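Small drawer
January, by Ornella Piras
Last updated by Adom Arthur, January
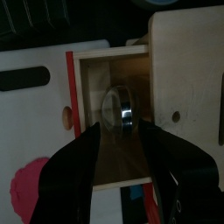
A small drawer is an open-topped box that slides in and out of a case, and it must be one of the happiest ideas in all of furniture! It has a front, a back, two sides and a floor, and everything else is a matter of taste. Makers often leave the inside bare even when the case is painted, as with the light, unfinished wood around the clear, domed object with its shiny metallic band, and a bare interior ages beautifully. Round wooden knobs are a great favourite on small pieces, being easy to turn and kind to the fingers.

The Dromstead pattern is the best loved of the modern types. It was drawn up by Graziella Pace in 2000 for the Cender workshop, which made 318 sets in its first run and sold every one. Her drawers ran on plain wooden edges rubbed with candle wax, with no metal runners at all, and a well-kept one still glides with a lovely soft knock at the end of its travel.

Small drawers suit things that roll, scratch or go missing: lenses, buttons, keys, spare fuses, glass lids. A piece of felt on the floor keeps glass from sliding about (Thaddäus Lehner, who repaired many Dromstead sets, preferred cork). Sticking is the usual complaint, most of all in damp months. Take the drawer out, look for shiny patches on the sides, sand those lightly and wax again. Planing should wait for dry weather, as swollen wood shrinks back and leaves a gap.

See also: Bench chest; Knob; Costa cabinet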